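3.2. Le lit comme plan de travail

Les enquêtes sur l'entretien du linge s'attachent d'ordinaire à la machine, au séchage ou au repassage. Le pliage y occupe peu de place. Dans les foyers que nous avons suivis, il représente pourtant une part importante du temps consacré aux vêtements, et il se déroule presque toujours ailleurs que là où le linge a été lavé. Sur les 1 356 séquences retenues après le tri présenté en section 2, 1 140 ont lieu dans une chambre. Les autres se répartissent entre le séjour, le couloir et, plus rarement, la cuisine.

Dans la chambre, la surface employée est le lit. Les participants disposent parfois d'une table ou d'une commode assez large, mais ils s'en servent peu pour plier. Interrogés sur ce point, ils donnent des réponses brèves : le lit est grand, il est à bonne hauteur quand on s'assoit au bord, l'armoire est à côté. Endang Santoso, qui a conduit les entretiens du quartier de Dalumby, note que la question paraissait souvent étrange aux personnes interrogées. Plusieurs ont répondu en montrant le geste au lieu de l'expliquer.

Nous distinguons trois zones sur le lit. La première, que nous appelons zone de dépôt, reçoit le linge en vrac. La deuxième, la zone de travail, est celle où la pièce est étalée, lissée puis rabattue. La troisième est la zone de pile. Ces zones n'ont pas de limites fixes. La zone de dépôt se réduit à mesure que l'on avance, et la zone de travail s'étend souvent sur l'espace ainsi libéré. La pile, elle, bouge peu. Une fois les deux ou trois premières pièces posées, son emplacement est rarement modifié avant le rangement.

La nature du couchage intervient dans la façon de plier. Une couette épaisse se creuse sous la main et le bord du vêtement s'y enfonce, si bien que le pli doit être repris une fois la pièce soulevée. Une natte tressée posée sur le matelas offre au contraire une surface ferme, sur laquelle le tissu glisse et se lisse d'un seul passage. Les participants qui utilisent une natte en été disent plier plus vite en cette saison. Nos relevés de juillet vont dans le même sens, mais la composition du linge change aussi à cette période (moins de pulls, davantage de pièces légères) et nous ne pouvons pas séparer les deux effets avec les données disponibles.

La figure 1 donne un cas courant. Des vêtements pliés forment un tas au bout du lit, une serviette blanche sur le dessus, et un pantalon noir à fin liseré blanc est étendu en travers de la natte. La pièce longue occupe à elle seule une bonne partie de la surface de travail, ce que l'on retrouve dans la plupart des foyers : le pantalon est le vêtement qui oblige le plus souvent à dégager de la place avant de commencer.

3.3. Le cas des pièces longues

Le pantalon mérite un examen à part. Son pliage compte peu d'opérations, mais chacune demande une amplitude que les hauts n'exigent pas. Il faut d'abord superposer les deux jambes, ensuite aligner les coutures, puis rabattre le bas vers la ceinture en une ou deux fois. L'étape la plus longue est la superposition. Quand une jambe est retournée ou vrillée, elle doit être reprise depuis la ceinture, et la personne soulève alors souvent l'ensemble pour le laisser pendre un instant avant de le reposer.

Les liserés, bandes et surpiqûres latérales servent fréquemment de repère. Quatre participants sur cinq, parmi ceux qui possèdent des pantalons de ce type, déclarent s'y fier pour juger de l'alignement. Sur un tissu noir uni, la couture se distingue mal, surtout le soir, et l'ajustement se fait plutôt au toucher, en pinçant les deux épaisseurs près de l'ourlet. Intan Wuisan a relevé le même comportement pour les jupes longues et les robes droites, qui ne figurent pas dans le présent corpus.

La position du corps varie également. Les chemises et les tee-shirts se plient volontiers assis. Pour un pantalon, la majorité des participants se lèvent ou travaillent debout dès le départ, au pied ou sur le côté du lit. Les personnes âgées font exception : plusieurs restent assises et plient la pièce sur leurs genoux, avec un dernier rabat effectué sur le matelas. Le résultat est moins régulier, ce dont elles conviennent sans y attacher d'importance.

3.4. Composition et ordre de la pile

L'ordre dans lequel les pièces sont empilées suit deux logiques, qui se combinent dans un même foyer. Selon la première, on prend ce qui se présente et on pose au-dessus. La pile garde alors la trace de l'ordre de prélèvement, et les catégories s'y mêlent. Selon la seconde, on constitue des piles par destinataire ou par étagère, ce qui demande plus de place et suppose de savoir d'avance où chaque chose ira. Dans les logements où la chambre est petite, la première logique domine, et le tri est reporté au moment du rangement.

Le linge de toilette pose une difficulté de classement. Certaines personnes le traitent à part, au début, parce qu'il se plie vite et dégage le volume de la zone de dépôt. D'autres le gardent pour la fin et le placent au sommet, d'où il sera retiré en premier pour être porté à la salle de bains. Nous avions codé ces deux conduites sous une seule étiquette dans la première version de la grille. Elles ont été séparées dans la version du 21 mars 2019, qui est celle utilisée pour tous les tableaux de cet article.

Restent les pièces que nous avons appelées hors pile. Il s'agit de vêtements laissés sur le lit sans être pliés, accrochés à un meuble ou glissés contre la pile. Leur statut n'est pas toujours clair pour l'observateur. Un vêtement qui pend au bord du lit peut attendre son tour, être destiné à un cintre ou avoir été porté puis posé là. Les annotateurs avaient pour consigne de ne pas trancher et d'utiliser la catégorie « indéterminé ». Elle regroupe plus de 100 pièces, principalement des hauts et des tissus de petite taille. Les entretiens menés après coup n'ont permis d'en reclasser qu'une faible part, les participants ne se souvenant pas toujours de la pièce en question.

La proximité de l'armoire joue enfin sur la hauteur des piles. Lorsque le meuble est à portée de bras, les participants rangent par petites quantités, et la pile dépasse rarement cinq ou six pièces. Lorsqu'il faut contourner le lit ou changer de pièce, ils attendent d'avoir terminé, quitte à faire deux voyages. Dans ce second cas, la pile est parfois laissée sur le lit jusqu'au coucher, puis déplacée sur une chaise. Nous revenons sur ces rangements différés en section 4, à partir des carnets tenus par les foyers du programme Jumora.

Figure 1. Pliage sur un lit couvert d'une natte à motif de pivoine : pile de linge plié et pantalon étendu. À droite du lit, meuble en bois sombre à moulures chantournées.

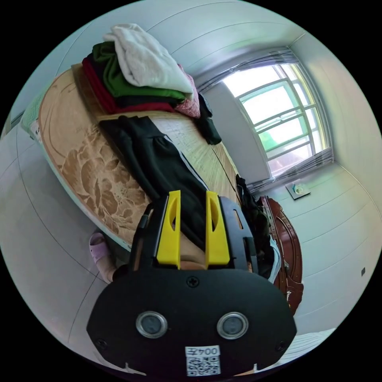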